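New working rules for small robot cells take effect at Stovness

Stovness has put out a revised set of working rules for its small robot cells, covering how a work area is laid out, how an assembly trial is started and stopped, and what has to be written down afterward. The rules were posted on 24th May and apply to every bench at the Flanmont site. Cells at the second building, on the Vivmont side of the river, have until July to change over.

The document is 9 pages long and replaces two older ones, a safety sheet that hung on the wall by each cell and a longer guide to recording trials that was kept on the shared drive. Staff had complained that the two disagreed in several places. The safety sheet said a cell had to be cleared completely between trials. The recording guide said parts could stay where they were if the next trial began from the same arrangement.

"People picked whichever one suited the afternoon," said Afshin Najafi, who led the rewrite. "You can't compare results that way, and you can't tell a new person what to do either."

Under the new version, parts may stay in the cell between trials, but the starting arrangement has to be recorded each time, including anything in the cell that plays no part in the task. That last point is new. Najafi said the older guide only asked for the position of the parts being assembled, and that reviewers going back through past trials often couldn't tell what else had been within reach of the arm.

The review behind the rewrite went through 1,205 trial records made on the small cells. Of those, 657 had a complete note of the starting arrangement. The rest had a partial note or none. The review did not look at whether the trials themselves had gone well, and Najafi said it shouldn't be read as a count of failures.

"A trial with a bad note might have been a perfectly good trial," he said. "We just have no way to know what it was a trial of."

Most of the work in the small cells is assembly with simple parts: blocks, crosses, brackets and bases, picked up and put down by an arm with a two-finger gripper. The same parts get used by several teams, and sets are passed from bench to bench. The rules now require one reference state for each set, which everyone has to use when they report a part as placed or not placed.
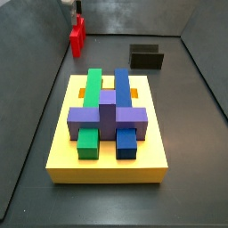
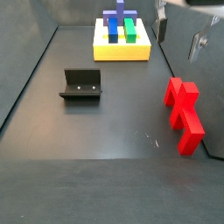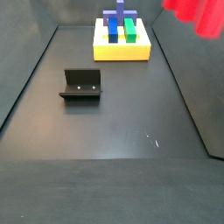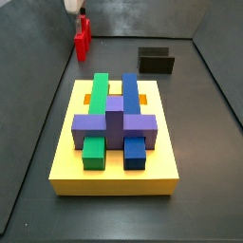 Green, blue and purple pieces on a yellow base, inside a gray-walled work area. Photos: Stovness

For sets where pieces lock over one another, the reference state has to be written out in words as well as photographed. Sunee Srithong, who runs assembly trials at Flanmont, asked for this. She said a photo taken from one side can leave a reader guessing about which piece is resting on which, and that she had seen two teams score the same stack differently.

"One team called it finished when the crosspiece was over both bars," Srithong said. "The other wanted it seated all the way down. Both had a photo that looked fine."

The scoring section now gives three results for each piece. A piece is placed, placed but not seated, or not placed. Teams may add their own finer grades, but they have to be able to fold them back into those three when results go outside the group. A piece that a person has touched during the trial is recorded as not placed, whatever position it ends up in.

Speed and force limits are mostly unchanged. The exception is the approach to a part standing upright near a wall of the cell. An arm reaching for a part in that position has less room to back off, and the rules set a lower approach speed for it. Kyung-tae Sung, who maintains the arms, said the lower limit had already been the habit on most benches.

"We wrote down what the careful people were doing," Sung said. "A couple of setups will need their default changed. It's a few minutes' work each."

Sung also wrote the section on gripper checks. Fingers and their fasteners are to be looked over before the first trial of a shift and again after 500 grasps, or sooner if a part has been dropped. The check is done by eye and by hand, with the arm disabled, and the person doing it signs the log. Under the old sheet a check was required once a week, with nothing said about how heavily the cell had been used.

The stop rules have been rewritten from scratch. Anyone in the room can stop a cell, for any reason, and doesn't have to give the reason at the time. The reason is entered in the log afterward by whoever was running the trial. A stopped trial can't be resumed from the middle. It is closed as stopped, the arrangement is recorded as it stands, and a new trial is opened if the team wants to carry on.

That rule drew the most comment in the draft stage. Some teams run long sequences and said they would lose a good deal of data if every short pause closed a trial. The final text keeps the rule but lets a team mark out pauses in advance -- for example, between one stage of an assembly and the next -- and those don't count as stops.

Hands inside the cell get a section of their own. No one is to reach over the walls while the arm is enabled, even if it isn't moving. The older sheet allowed a person to straighten a part "briefly" while the arm was paused. The word has been taken out, along with the exception. Resetting parts now means disabling the arm, waiting for the indicator, and only then reaching in.

Hòa Phí, who joined the Flanmont group last fall and has spent most of her time resetting and running trials, said the change will be felt.

"It's slower. If you're resetting all day it's a lot slower," she said. "I got used to it in the pilot. You start planning the resets so you go in once and do everything."

The pilot ran on two cells over the spring. According to the notes circulated with the rules, the number of trials completed per shift dropped in the first weeks and then recovered part of the way. The notes don't give a final figure. Phí said the gap that was left came mostly from the paperwork.

Some of that may be eased by a form Boström is preparing. The firm supplies the logging software used on the benches and has agreed to add fields that match the new rules, so that a starting arrangement can be carried over from the previous trial and corrected, in place of being typed in again. The form isn't ready. Until it is, teams will use a spreadsheet, and the rules say an arrangement copied from an earlier row has to be checked against the cell before the trial is opened.

Camera positions are covered in one short paragraph. Views are to be named the same way on every bench, and a camera that has been bumped or moved gets a new name from that point on. Teams had asked for fixed mounting heights and angles. The authors decided against it, on the grounds that the cells differ too much and some tasks need a view from further back. Every cell must have at least one view that shows the floor of the work area and the whole of the base the parts are built on.

Floor surfaces come up as well. A floor panel that is scratched or marked may stay in use, but if it is cleaned, repainted or swapped, the date goes in the log. Srithong said this was a request from people training vision systems on the recordings, who had been caught out by changes they weren't told about.

The rules do not cover the large cells, mobile robots, or any work where a person and an arm handle the same part. Those remain under separate documents. Najafi said there was some interest in bringing the large cells in later, but that nobody had been assigned to it.

Sandro Cocco, who manages the Flanmont site, said the changeover would be handled bench by bench and that no cell would be shut down over a paperwork problem during the first weeks. A cell with a missing gripper check is a different matter and will be taken out of use until the check has been done.

"The notes we can fix by talking to people," Cocco said. "The check has to happen before the arm moves."

Old records won't be rewritten to fit. Trials made before the change keep whatever notes they have, and reports that draw on them have to say which set of rules was in force. Where old and new trials are shown in one table, they go in separate columns. Teams that want to go back and rescore older recordings using the three new results can do so, provided the original scores are kept beside the new ones.

Visitors and contract staff are bound by the same rules as everyone else and have to be walked through the stop and reach-in sections before they work at a bench. A printed copy is kept at each cell. The old safety sheets should be taken down and handed in at the site office, along with any laminated copies people have made for themselves.

Comments on the text can be sent to Najafi until the Vivmont cells have changed over. Corrections will be issued as single replacement pages, with the page number and the changed lines marked in the margin.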